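Fang two-finger vs Kundosow parallel for DIMM insertion
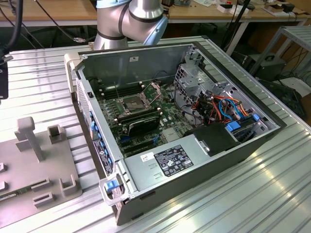 Posted by ribbed_table, October, 14:20 – 4 replies

We are comparing two grippers on RAM handling at Broltcombe, with an old tower on its side as the target. The module starts in the printed fixture, the arm collects it, and it goes into one of the slots near the rear wall. Same arm, same Wustus controller, same fixed camera for both.

Fang: 100 attempts, 61 seated.
Kundosow: 100 attempts, 11 seated.

Most Kundosow failures are at the pick. The fingertips are too thick for the low guides on the fixture and the module tips over. I am inclined to drop it.

slotguide
You are testing your fixture there, not the gripper. Raise the guides so that more of the module's long edge is exposed, then run the Kundosow again. I have one on connector work and its grip repeatability is fine.

ribbed_table
Fair on the pick. But of the Kundosow picks that did work, most still jammed at the slot. The jaws hold the module squarely enough, there is just no give in them. The Fang pads let it settle a little before the push.

mm_per_rev
Compliance in the pads also costs you. How do you know where the bottom edge is after the push starts? I would use the stiff gripper and put the give in the controller. What is your loop rate?

ribbed_table
376 Hz on the force loop. Stiffness is at the default in all axes, same for both grippers.

mm_per_rev
Then that is the first thing to change. Soften the two lateral axes and leave the insertion axis stiff. Default stiffness with hard jaws will jam on any slot with a key in it.

slotguide
Disagree on the order. Fixture first, one change at a time – otherwise you won't know which one fixed it. Also watch the drive cage side, those cables loop down quite far and the Kundosow body is wider.

ribbed_table
Cables will be tied back before the next run. New guides are printing now. Controller settings stay as they are until I have another 100 on each.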